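Janka Havlíček
Aug 17, 2023

OK so I finally went to the little nature center out at Gastwood and I need to tell you all about the snapping turtle. Thread, sorry, I have a lot of feelings.

Her name is Balum. She's 14 and she weighs more than my dog. The kids' sign says she was named after a brand of canned soup that somebody's grandfather liked, and I have so many questions about that.

She came in as a hatchling with a bent shell, so she can't be released. Iveta Trnka, the naturalist on duty, told me she eats twice a week and sulks if it's late. Sulks how? "She turns around and faces the wall." Same, Balum.

They also keep a log of every turtle people call in from the county road. Since it started they've written down 2056 of them!! Mostly painted turtles, mostly in early summer when the females are out looking for a place to lay.

If you see one crossing, help it in the direction it was already going. I've been doing this wrong for YEARS. I used to carry them back to the pond like a hero and I guess they just had to start over.

And please don't pick up a snapper by the tail, it can hurt their spine. Iveta slides a car mat under them and drags. I now have a car mat in my trunk just for this.
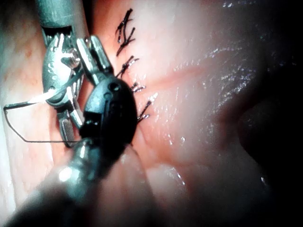 Anyway, after the turtles I walked the Peltitz loop behind the building. Hot, buggy, totally worth it. Saw a green heron, two muskrats and a man asleep on a bench with a field guide on his chest.

The boardwalk at the far end is new. It's 740 feet long and you come out right over the cattails. Last April that whole stretch was mud up to my shins, I lost a sock in there (long story).

Center's free but there's a donation jar shaped like a frog. They're closed over lunch, so don't do what I did and show up at noon with a hungry nephew.

Going back next month for the owl night. If anybody wants to ride along I've got room for two, plus the turtle mat.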